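このサイトではクッキーを使用しています。閲覧を続けると同意したものとみなされます。

共同工房でピック&プレース、円筒だけ掴みそこねる

Siiri Kuusisto

急ぎです、すみません。共同工房の机を借りてロボットアームで部品の移し替えをやってます。白い円筒のブロックをマットの上から拾って、木のトレイに入れるだけ。それだけなのに安定しない。

構成:
アームは中古、コントローラはSaseoのやつ
グリッパは自作の平行2本指、指先は3Dプリント(PLA)
位置はカメラで検出、上から見て重心と角度を出してる
制御はPythonで自作

立ってるのと寝てるのが混ざるとダメです。寝てるやつは指が当たった瞬間に転がる。くっついてる二つを片方だけ掴もうとすると、もう片方も動いて次の検出がずれる。トレイの縁に指をぶつけたことも一度。
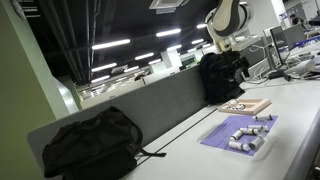

昨日の夜、500回連続で回したら成功が483回。数字だけ見ると悪くないんですけど、失敗がぜんぶ寝てる円筒か隣と接触してるときなんです。立って離れてるやつはまず落とさない。なので検出じゃなくて掴み方の問題かな、と思ってます。

聞きたいのは
・指先の形を変えるべきか、ソフトで何とかなるか
・重なってるときの順番の決めかた
・マットは変えたほうがいい?今は紫の薄いの敷いてます。下の机が白いので、マットなしだと検出がぜんぜんだめ

3月の工房の展示会に出したいので、できれば大がかりな改造はなしで。よろしくおねがいします。

いいね 14 コメント 3

Ifor Ellis

似たようなことを自宅でやってました。結論、指先です。

平らな指で円筒を横から挟むと、線でしか当たらないので逃げます。指の内側にV溝を入れてください。角度は90度で十分。溝の中にうすいシリコンシートを貼る。両面テープだとそのうち剥がれるので接着剤で。PLAのままでも溝さえあればだいぶ違います。

あと寝てる円筒は、軸に対して直角に指を閉じること。当たり前に聞こえるけど、検出の角度が90度ずれて出てることがけっこうある。輪郭の外接矩形を使ってると、長辺と短辺が入れ替わるタイミングで角度が飛ぶんですよね。ログに角度を出して、失敗した回だけ見てみて。うちはこれが原因の半分でした。

閉じる速度も。最後だけ遅く。全部遅くすると展示で見てる人が飽きるので、接触の手前からでいいです。

順番は、一番離れてるものから取る。各ブロックから一番近い隣までの距離を出して、大きい順。重なってるのは最後に回して、一個取るたびに撮り直し。撮り直しをさぼると必ずずれます。カメラをアームに付けてるなら撮影位置まで戻してから。

トレイの縁は、Z方向の逃げが足りないだけだと思う。持ち上げてから横移動、縁を越えてから下ろす。斜めに行かせないこと。

マットはそのままでいいのでは。白い部品に紫ならコントラストは出るはず。

Niilo Suominen

吸着にしたら?円筒が寝てても上から吸えばいいだけ。小さいポンプ安いし。

Peninah Okoth

↑曲面だと吸着パッドの径しだいで漏れますよ。小さい部品だと特に。やるならベローズ型の小さめで。ただ展示まで時間ないならEllisさんのV溝が早いと思います、印刷して付け替えるだけなので。

ひとつ追加。マット、机に固定してますか?滑ると、ブロックが動いたのかマットが動いたのか分からなくなります。四隅にテープ。うちはそれで一週間つぶしました、、

それと検出の色のしきい値は、当日の会場の照明で必ず取り直してください。工房の蛍光灯で合わせた値、よそだとまず合わないです。

追記:二つが接触してるときは、先に指を閉じたまま横から少し押して離す動作を入れる手もあります。遅いけど確実。押す方向は二つの中心を結ぶ線に沿って。

Siiri Kuusisto

みなさんありがとうございます!角度ログ見たら飛んでました、ほんとに90度。今夜V溝の指を印刷しまs。マットは固定してませんでした…テープ貼ります。吸着は次の機会に。

シェア 2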